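Search the guide
Enter a keyword Search

Section 2. Planning and Budgeting for a Two-Arm Station

Read this section before you place an order. It covers what to measure, what to list, and what to leave money for. Assembly starts in Section 3.

2.1 Before you ask for a quote

1. Write down the task in one sentence. "Lift a flat part out of a small tray and set it on the table" is enough. A vendor cannot size an arm from the words "general handling."

2. Weigh the heaviest part you plan to lift and add the weight of the gripper, its mount and its fingertips. Compare the total with the payload at full reach. The payload on the front page of a data sheet is often given with the arm folded in.

3. Decide whether you need two arms. If the part can be held in a simple fixture, price the fixture first.

4. Measure the table. Both arms must reach the middle of the work area with the elbows still bent.

5. Mark where the operator will stand and where the cabinet will go. Keep both outside the reach of the arms.

NOTE: A plain, light tabletop makes dark parts easier to see. Small stains and marks do not need to be repaired before setup unless they confuse your vision software. 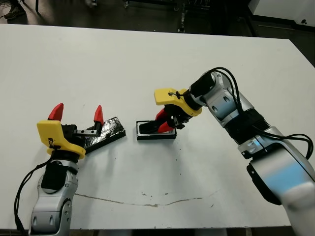 Figure 2-1. Two-arm station with printed gripper mounts. Right gripper at the tray, left gripper open.

2.2 Items to put on the order

The arms take up most of the quote, and the small items are the ones left off. Check that each of these has its own line:

1. Gripper bodies, one per arm, plus one spare.

2. Gripper mounts. Printed mounts are acceptable for light parts. Order two spare sets, or keep the print file and enough filament in the same material.

3. Fingertips. Treat these as wear parts. Pointed tips suit narrow gaps, such as the space between a slab and the wall of its tray. Wide pads suit boxes and bags.

4. Cables, with enough slack for the wrist to turn through its full range. Add clips and sleeves to the same line.

5. Trays and sample parts for testing. Use the real ones.

CAUTION: Do not shorten a cable loop to make the station look neater. A loop that is too tight can pull out of its connector when the wrist turns.

2.3 Setting the budget

1. Enter the quoted price of the arms and controllers.

2. Add shipping and installation. For the Lindville site, Omoveo quotes these separately.

3. Add $371 per station for the first set of spares. Sebastián Tapia worked out this figure from the January parts list. Ask him for the current one if your grippers are different.

4. Add operator time. Allow 100 hours for setup, teaching and test runs before you count on any output.

5. Send the completed sheet to Jussara Lopes by 15th February. Sheets that arrive later go into the next round.

NOTE: Leasing is open for the arms only. Grippers, mounts and fingertips must be purchased.

If the total is over your limit, cut the second station before you cut the spares. For questions about table size or floor space, contact Aiman Lubis.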